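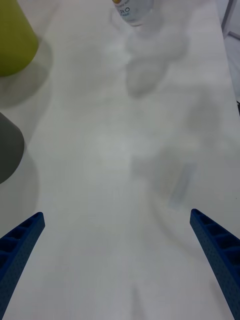 Receptacle comparison for Simance, notebook entry 11/09/2021. Two-stream sort, plastic bottles against aluminum cans, small receptacles only. Bench wiped down at the start. White top retained from the January work. The top still reads as smeared in patches under the overhead light, and the yellow-green one throws a gray shadow a good way out across the table, so the edge of the shadow is no use as a placement mark. Tape marks next time, put down under the base. The clear water bottle is the worst item for contrast against the white. The two colored receptacles are easy to find from any side.

Assignments as agreed with Ullik: gray takes bottles, yellow-green takes cans. Labels were considered and left off. Color alone is what Simance wants to use in the break areas, and they have 84 positions to fill, so anything that needs a label has to be costed by them first.

Item rules, restated so that I stop looking them up:
Caps stay on.
Labels stay on.
Partly filled bottles are accepted for handling work and rejected for weighing.
Crushed cans are accepted if they are still in one piece.
Cartons are out of scope.

The holding bowl is the light gray one. It is wide and deep enough that two bottles lie in it side by side with both caps pointing up and away over the far side. That is a workable pickup position: the cap end is clear and the body is supported. The short bottle with the red cap has amber-brown liquid in it, so it goes under the handling rule and stays off the scale. The larger one, turquoise-blue cap, pale blue and white label, has the label low on the body and a clear shoulder above. Hold at the label, where there is something to see.
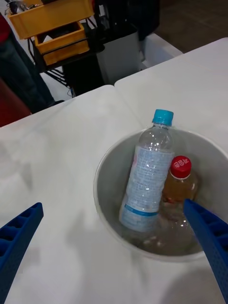
Notebook 43, p. 170

Continued from previous page. Bowl against cup, as staging for the sort:

Bowl. Low rim, open from above, items lie down. Takes a lot of table for what it holds. A round bowl also lets a bottle roll to a new angle when its neighbor is taken out, and that has to be allowed for in the order of removal. Take the long bottle first.

Cup. Small footprint, tapered, items stand or lean. The taper is the problem. With the first bottle upright the base fills up, and the next one in has to lean. By the third, something lies across the mouth and the cup is full for practical purposes, whatever the nominal volume says. The same applies to cans, except that the can on top sits lower and is easier to leave alone. A crinkled can nests better than a sound one but leaves less to hold.

Arruda quoted us on paper cups in the larger size, stock no. 3532. Same wall, wider base. If the base really is wider, the lean should be smaller and two bottles could stand upright together. Ask for a sleeve of each color before committing. Their gray runs darker than the Dedden gray and I would like the darker one, on account of the white rim.

Open point on fill limit. My current wording is "full when any item rests on the rim." By that wording the bottle cup fills well ahead of the can cup, and the two streams would be emptied at different times.

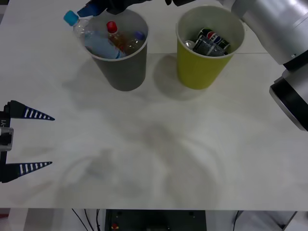

An alternative is to keep one emptying time for both and set the limit by count, lower for bottles. Simpler for the people doing the emptying, and it avoids arguing over what counts as resting on the rim. It does nothing for odd sizes. A short bottle drops below the rim and takes up base area with no outward sign of it, so a count is the only way to catch that case. I lean toward count.

To do
Tape marks on the bench, both colors plus bowl.
Write to Arruda about the sleeves, ask for base diameter in writing.
Try the bowl with cans only.
Redraft fill limit wording, send to Ullik before it goes to Simance.
Empty and rinse the tea bottle or replace it with one that can be weighed.

Continued p. 171 if the sleeves come in, otherwise leave the page blank.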